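Part 2: Living with the top

By now you've got the frame together, the feet levelled and the Dresska top sitting on it (if you haven't, go back to Part 1, because half of what follows assumes you can lean on the thing). This part covers getting the top fixed down properly, giving it its first coat of oil and keeping it looking decent afterwards. I've built and finished a fair few of these in my shed and I've made most of the mistakes at least once, so you may as well have the benefit of them.

Before you start

You'll want a cork block, fine sandpaper, two or three lint-free rags, an old toothbrush, a tin of Walach hard wax oil and a pair of gloves you don't mind chucking out. Old T-shirts make lovely rags as long as they're cotton and have been through the wash a hundred times. Tea towels are hopeless, they shed everywhere.

The full-length top is 2059 mm. If you bought the short one, everything works the same, you'll just be finished before the kettle's gone cold.

CAUTION: Oily rags can heat up and catch fire by themselves when they're scrunched up. Please take this one seriously. Lay them flat outside on concrete until they've gone stiff, or drown them in a bucket of water. Never put them straight in the wheelie bin.

2.1 Let the timber settle

1. Stand the table in the room where it's going to live, out of direct sun.
2. Leave it for a week with nothing heavy on it. I know. I'm impatient too.
3. Lay a long straight edge across the width in a few spots and have a look underneath for daylight.

A sliver of light is fine and will usually pull down when you do up the clips. If you can slide a two-dollar coin under there, stop and get in touch with whoever sold it to you before you put any finish on it.

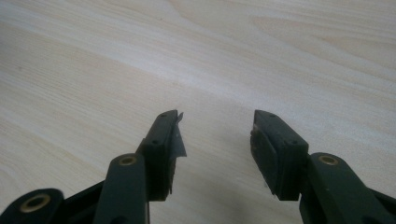 4. Snug up the Jara clips under the top, working from the middle out towards the ends. Finger tight first, then a quarter turn with the screwdriver.

Don't go any tighter than that! Timber gets wider in a muggy summer and narrower once the heater's been going all winter, and the slots in those clips are there so it can move. I cranked mine right down on the first table I ever made and by August it had a split you could post a letter through.

Note: the clips come in a bag marked 251. If yours has a different number on it, check the slot is long enough for the screw to slide both ways. The older bags had a shorter slot and I'm still finding them in drawers.

2.2 First oil

You need a decent day for this. Somewhere in the high teens or low twenties, windows open, no wind blowing grit in. I like to start at 9 am so the first coat can be left alone for the rest of the daylight, and so I'm not tempted to do the second one under a crook light at night.

1. Sand lightly along the grain with the block. You're only knocking off the fuzz, so let the paper do the work and don't lean on it.
2. Vacuum the top, then vacuum it again. Then wipe it down with a rag that's barely damp.
3. Get the toothbrush into any knots, corners and cable holes. Dust packs into those and mixes with the oil to make a sort of brown toffee.
4. Stir the tin. Stir, don't shake, and get right down to the bottom where the good stuff sits.
5. Pour a small puddle on the timber and spread it as thin as you can along the grain.
6. Wait ten minutes, then wipe off everything that will come off.

Step 6 is where it all goes wrong for people. It feels wasteful, wiping off lovely expensive oil you only just put on, but whatever's left sitting on top of the timber goes tacky and stays tacky. The oil that matters has already gone in.

Two thin coats use nearly 300 mL on the long top, so the small tin will get you there with a bit left over for touch-ups. If you're halfway through it on the first coat, you're going on too thick.

Note: do the underside as well. You don't have to be fussy about it, but a top that's sealed on one face and bare on the other will take up moisture unevenly and start to cup. It's the job I least enjoy (lying on my back on the shed floor with oil running down my wrist) and I've never regretted doing it.

Leave it overnight, then do the second coat the same way. You can put a cup of tea on it the day after that. Hold off on hot pans, wet vases and kids' craft for a couple of weeks while it hardens.

2.3 Everyday cleaning

Warm water, a soft cloth wrung out hard, and a dry cloth straight after. That'll see you through most of it. If you've got greasy fingermarks, add a squirt of plain dishwashing liquid to the bucket. Skip the spray-and-wipe, skip the metho, and please keep the magic eraser things well away, they're basically very fine sandpaper and you'll end up with a dull patch shaped like your elbow movement.

For the fiddly spots you're back to the toothbrush. Soft bristles only. A firm one will scratch the finish on pale timber, and you won't notice until the light comes in low at breakfast.
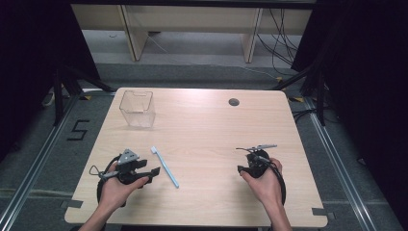
Light blue toothbrush and a clear open-topped box on a pale tabletop.

1. Dip just the tips of the bristles in the soapy water and flick off the extra.
2. Work along the grain in short strokes. Around a cable hole, follow the curve of the rim.
3. Lift the muck off with a corner of cloth as you go, before it gets pushed along somewhere else.
4. Dry it well. Water loves to sit in the seam under a cable collar, and that's where black marks begin.

If your top came with a Momura cable collar, it pulls straight up and out. Give it a wiggle first and use your fingers, since a screwdriver will bruise the edge of the hole. Wash it in the sink and let it dry completely before you push it back in.

CAUTION: Unplug anything running through the cable hole before you get near it with water. It sounds obvious until you've got a wet brush in one hand and a power board dangling under the desk.

2.4 Marks, rings and other dramas

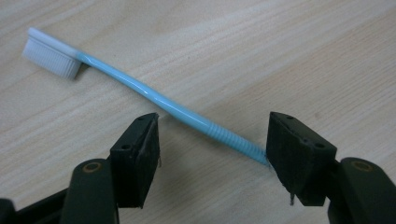
Reading time: 2 min

White rings come from heat or moisture trapped in the finish. Give them a day or two first, because plenty of them fade by themselves once the surface dries out. If the ring is still there, rub a little oil over it with a soft rag, leave it five minutes and buff it off. Repeat the next day if you need to.

Black marks are usually iron and water getting together, say a wet tin or a steel saucepan left overnight. These go deeper. You'll need to sand the whole board from end to end, blend out into its neighbours and re-oil. Sanding only the spot leaves a dip you can feel with your palm, and a pale patch as well.

Ink and texta: try the soapy toothbrush first and don't scrub. If it's in the grain, it's in the grain. My own table has a purple horse on it that I've grown quite fond of.

Sticky patches a week after oiling mean there was too much left on. Put a dab of fresh oil on a rag, rub the patch until it loosens, then wipe it right back with a clean dry one. It's sweaty work but it does come good.

Scratches you can see but can't feel will mostly disappear with the next coat. Scratches you can feel want a light sand first, along the grain as always.

2.5 When to oil again

Flick a few drops of water on the part of the table that gets the most use. If they bead up, you're right for a while yet. If they soak in and leave a darker spot within a few minutes, it's time. I do mine every March, when the worst of the heat's gone but it's still warm enough to cure overnight.

One coat is plenty for a top-up. Clean it, dry it, give it the lightest rub with the block, then follow steps 4 to 6 in section 2.2. Write the month on the lid of the tin with a marker while you're at it, and store the tin upside down so a skin doesn't form on the oil you'll want next time.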